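Visit to Grilel, June

We came to Grilel at 10 in the morning, four people from Lurach and me. Selim Akbulut met us at the door and gave a short talk about safety, and then we went straight to the room where people teach the grippers by hand. I wanted to hear about the fault in spring, as we have the same kind of cable at home.

Selim did not hide anything. In April a connector on one gripper became loose inside its housing. The finger position was still written to the file, but it was the old position, repeated again and again. No alarm came. The operators worked on for 2 days, and 3,388 recordings were saved before Ruoxi Gu saw that one curve was completely flat. Almost 400 of them had to be deleted. The others she could repair from the second gripper and the markers.

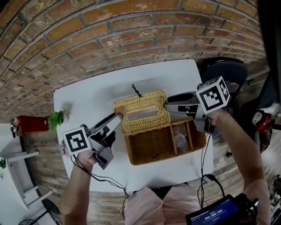
The worse part came after. A robot at the Brellach site was already trained with some of the bad files, and it closed its fingers too hard on a lid. Catrin Foulkes was standing near with her hand on the table. She got a bruise on the thumb, and the stop button worked, but it took her 3 seconds to reach it. Now the button is fixed at the table edge on both sides - I tried it and it is easy to find without looking.

They also changed the check in the morning. Each operator opens and closes both grippers fully and somebody else reads the values aloud. Montserrat Sotomayor from our group asked if people really do this every day. Selim said mostly yes, and that after lunch it is sometimes forgotten.

Lunch was lentil soup at Ateş, across the street. We will ask Selim for the check sheet.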